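Skirnow Folding Kit Review
Progress report to the Rarmont fund, January

The review of the Skirnow folding kit is on schedule. Joubert delivered the arm software and the gripper fingers at the start of the period, and both are installed at the Rernville site. Setup took two days, one more than planned, mostly spent on calibration.

We have finished five of the six test blocks in the work plan. Hand towels and napkins gave no trouble. Bath towels are slower, and the kit still asks for an operator when a corner ends up under the rest of the cloth. We reported this to Joubert and have been promised an update.

Spending is within budget. The only extra cost was two spare fingers. 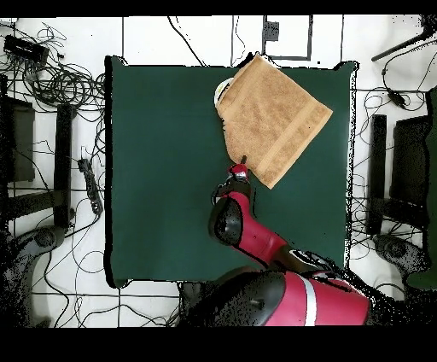 Emese Tóth
Project Lead, Equipment Review

Towel work is done on a green cloth over a square table, with the arm at one side. The last test block covers mixed loads. After that we will repeat the bath towel runs on the updated software and compare times against hand folding. We ask that the second payment be released as planned so the kit rental can be extended through the end of the review.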